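Drimby Releases Kurnitz 6 Teleoperation Software for Recording Two-Handed Assembly Tasks

4/22/22 – Drimby, a developer of control software for robotic hands, announced the release of Kurnitz 6, a teleoperation and task recording package for two-handed systems. The software lets an operator wearing a pair of sensing gloves show a robot a task by remote control and stores each run as a training record.

Kurnitz 6 reads finger and wrist position from both gloves and maps them to the joints of the robotic hands at 60 updates per second. Each record holds the joint commands, the measured joint positions and the video from a head-level camera, all on a single clock. Operators can mark the start of a grasp, a transfer or an insertion with a foot pedal while the run is in progress.

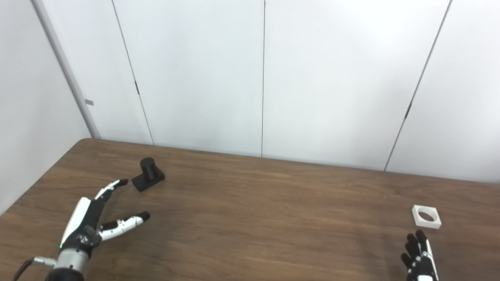

The release was tested on a peg-and-socket task, with a black peg on a square base and a white block with a round hole set apart on a tabletop. Four operators recorded 426 runs over the test period. Of these, 325 were accepted for training under the package's default filter, which rejects runs with dropped glove data or a missing event mark.

"Most of the work went into finger spread," said Vesela Tomić, lead engineer for Kurnitz. "An operator opens the hand before a grasp without thinking about it, and earlier versions flattened that motion. The new mapping keeps it."

Kurnitz 6 also adds support for hand-guided recording – the operator moves the arm directly with the motors in a low-resistance mode – on arms that use the Closta controller. Both kinds of record share one file format.

"Sites can mix the two methods in one task set," said Declan Flanagan, product manager at Drimby. "No conversion step is needed."

Kurnitz 6 is available now to current license holders. Support for Moriarty controllers is planned for November.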